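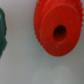 Red plastic, with small rounded teeth along the rim.

Last updated: November 2014

I have fallen hard for secondhand jigsaw puzzles, and I need to tell somebody! It started in July, when the thrift store in Duswood had a whole shelf of them marked down to 50 cents a box. I carried home as many as I could hold and then went back for the big one - 2000 pieces, a harbor full of fishing boats, with a lid so faded that the sky and the water were the same color.

That harbor took over our dining table for weeks. We ate on the couch. I started with the boats like any sensible person, then the houses up the hill, and left the sky for last (a mistake, do a little sky every day or you will hate it by the end). My sister came over from Flinden to help and found the piece I had been hunting for since breakfast. She was very smug about it.

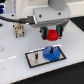

Bit-na Yook

What I love about the old ones is the cut. The new puzzles I've tried have the same knobs over and over, but my older boxes are full of strange shapes, with long tails and corners that aren't corners. You pick one up and you know it right away when you see its spot. And the smell of the cardboard! I could go on.

Sorting goes in muffin tins, edges in the lid. I work under the good lamp with the radio on, and I don't look at the box after the first evening if I can stand it.

The harbor did have one piece missing, right in the middle of a sail. I left it up for a few days anyway. Next is a 59 cent box from the church sale in Yimer, an autumn street with far too many leaves, and I've already got most of the edge done.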